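How to Budget for a Robot Arm That Does Chores

So your lab, shop or unusually ambitious spare room is getting a robot arm, and someone has asked you for a number. You have the price of the arm. Put it in the first row of a spreadsheet and try not to get attached to it, as it's the last row that will behave.

Step 1: Write down the chore

"Household tasks" can't be budgeted. "Take one soft thing out of a basket and put it in a front loader" can. Write the chore as a single sentence, then underline every noun. Each noun is something you have to buy, borrow or clear floor space for. Ours had four, and we had priced one of them.

Step 2: Price the hand separately

Many arms ship with nothing on the end. We got quotes from two suppliers, Kamath and Bellel, and both listed the gripper on its own line, well below the cheerful part. Ask for these in writing:

Gripper, with mounting plate
Spare fingers, at least two pairs
Wrist camera and its bracket
Cable long enough to reach when the arm is fully stretched out

Buy the spare fingers now. Fingers meet door rims, and the door rim has more experience.

Step 3: Budget for the room

Appliances are the row everybody leaves at zero, on the theory that a washer will turn up. One may. Check which way the door swings before you say yes to it, and how far it sticks out when open. A domed glass door takes up space exactly where you'd like an elbow to go. We set aside 500 dollars for a used machine, a basket and things to put in the basket, and spent all of it. Soft toys are good practice loads, by the way, and cheaper than ruining your own sweaters. 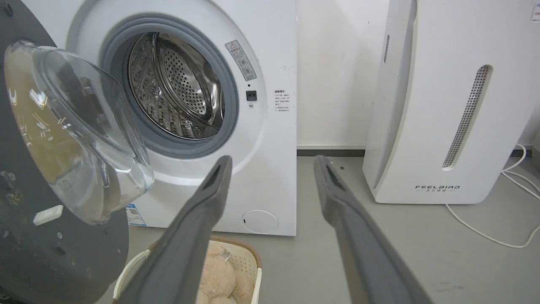
Measure the floor with everything in place and the door open, then add the base of the arm and a person standing next to it looking worried. If the tape says it fits with an inch to spare, it doesn't fit. Power goes on this list too. Count outlets, and buy cable covers for anything crossing a walkway.

Step 4: Add the boring rows

Our boring rows came to 1,713 dollars, which would have been nice to know in January. They were freight, a mounting pedestal, an emergency stop on a long lead, a computer that could keep up with the camera, and one year of software support. Greltemier, who sold us the pedestal, charged extra for the bolts. I've made my peace with the bolts.

Step 5: Put hours in the plan

Give setup its own column, in hours. We allowed 10 and used 70, much of it on getting the arm and camera to agree about where the drum was. If somebody is paid for those hours, they're part of the price. If that somebody is you, they still are.

Step 6: Hold something back

Split the order. Buy the arm, hand and stop button first, run the chore badly for a few weeks, and then buy the rest. We named our sheet Kimutau, after the project, and kept one row at the bottom called "later." It paid for a lower pedestal. The first one was the right height for a kitchen counter and the wrong height for a laundry basket on the floor, so measure from the floor up before you order yours.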